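Jakenora open day, wrist view recordings: README

Last edit 14 May 2018. Covers the demo sessions only, not the lab stuff from before.
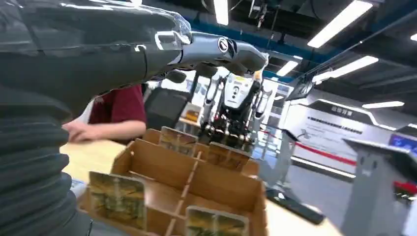
What this is

Recordings from the open day at the Jakenora hall. Robot arm with a jointed hand, cardboard box with dividers, flat picture cards. Cards go in compartments, cards come out of compartments. Visitors watched and some of them asked for a specific slot. Video is from the wrist, so the hand is in most of it and blocks part of the table a lot of the time. Plan for that if you train on it.

Total 2,589 clips after cleanup. Every clip is one attempt at one card. Failed attempts are kept.

Short version for people in a hurry

Unpack the archive, read labels.csv, skip anything with flag = talk. Those are clips where the operator stopped to answer a question and the arm just sits there. Still useful if you want idle footage, I guess.

Folders

clips/ - the video, one file per attempt
joints/ - arm and finger positions, same name as the clip
labels.csv - task, slot, result, flag
notes.txt - what I typed on the day, mostly unreadable, sorry
besik/ - config for the Besik recorder, see below

Tasks

Insert: card starts in the hand, has to end up standing in the slot asked for.
Remove: card starts in the box, has to end up clear of the dividers.
Swap: remove then insert in a different slot. Labeled as one attempt.

Cards look alike. Greenish-yellow and brown, landscape sort of picture. Don't try to tell them apart by color, we didn't. Slot is the label, card identity isn't recorded anywhere.

Result labels

ok - card standing in the correct slot, or out, depending on task
wrong_slot - standing but in a neighbor
lean - in the slot but lying over against a divider far enough that I called it. Judgement call. I was not consistant in the morning.
drop - ended up on the table or floor
abort - operator stopped it

If lean is a problem for you, merge it with ok. Troltusgate did that for thier own run and were happy with it.

The day itself

Demos ran in 2 blocks, morning and afternoon. Morning block was busy, people close to the table, hands on the tabletop sometimes. Afternoon quieter, longer clips, fewer talk flags. Overhead lights on the whole time, no blinds to mess with, so lighting is pretty even across both. Plastic cover on the arm throws reflections though. White streaks near the top of the image. If you do any kind of brightness normalizing, mask that region first or it pulls everything dark.

Backgrounds change between blocks. People walk through. Other robots and display boards in view depending on how the arm is turned. We left all of it in. Faces were blurred wherever one was in view, tell me if you find a miss and I'll pull the clip same day.

Questions that came up at the table, in case you run something similar: how hard does it grip, can it do paper, why so slow. Grip is soft enough for the cards, too soft for anything heavy. Paper no, tried it, folded straight away. Slow on purpose with visitors that close.

Recorder

Besik, stock config apart from the frame drop warning, which I turned off after it beeped through the whole first talk. So frame drops are NOT marked. Compare timestamps in joints/ to find them. Worst ones are at the start of the afternoon when the disk was nearly full.

Known problems

- 3 clips have no joint file. Listed at the bottom of labels.csv.
- Clock jumped between blocks. Don't sort by time across both, sort inside a block.
- Slot numbers run left to right from the operator side. From the wrist view it can look flipped. Check the diagram in notes.txt before you report a bug, this one has been reported plenty.
- Box got bumped during the morning and was put back by eye. Slot positions in joint space shift a little after that. No marker for when, look for the long abort.
- Sound was recorded and then removed. Some players complain about an empty audio track. Ignore.

Splits

train / test by block, morning is train. Please don't shuffle across, neighboring clips are close to identical and your numbers will look better than they are. No validation split, carve your own from the end of the morning.

Use

Free for research and teaching. Cite as "Jakenora open day recordings, version 2". For anything commercial ask Zwane first, they own the hall recordings and will want to know what it's for.

To do

relabel lean for the morning block
mark frame drops properly
same setup again in January if we get the table back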